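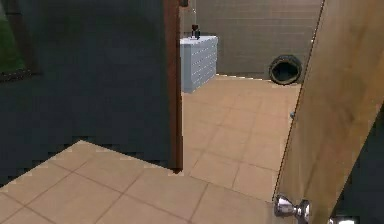

Chapter 7
Rooms and How People Move Through Them

Before you start: reread the notes on floor plans from Chapter 6. Bring a ruler. Pencil, no pens.

A floor plan shows walls. It doesn't show people walking into each other at 8 in the morning. That part you have to work out yourself, and most of this chapter is about how.

Key terms: circulation, clearance, threshold, sight line, dead corner.

Circulation first. Any space you walk through to get to some other space. Hallways, obviously – but also the strip of floor between a bed and a closet, or the two steps from sink to stove. In the Tutau apartments (plan on the next page) a unit has 724 square feet, and 200 of them are circulation. Too much? Depends who lives there. A family with a stroller will say no.

Clearance is the free space a thing needs when it's being used. Doors swing. Drawers pull out. Chairs get pushed back. Students allways draw the furniture closed and then wonder why the plan looks so roomy.

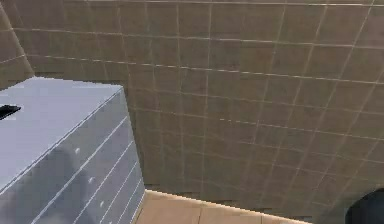
So draw everything open. Dotted line for the swing, dotted line for the pull. In this book we leave 40 inches in front of any storage unit, a bit less if the room has only one user. The Harahap house in Section 7.3 breaks this rule twice, see if you can find where.

Thresholds come in 7.2, sight lines in 7.4. Skip 7.5 if your class is short on time, its mostly review.

Scale for all drawings in this chapter is 1:100 unless marked. Sundska plans are at the back of the book, fold-out sheet.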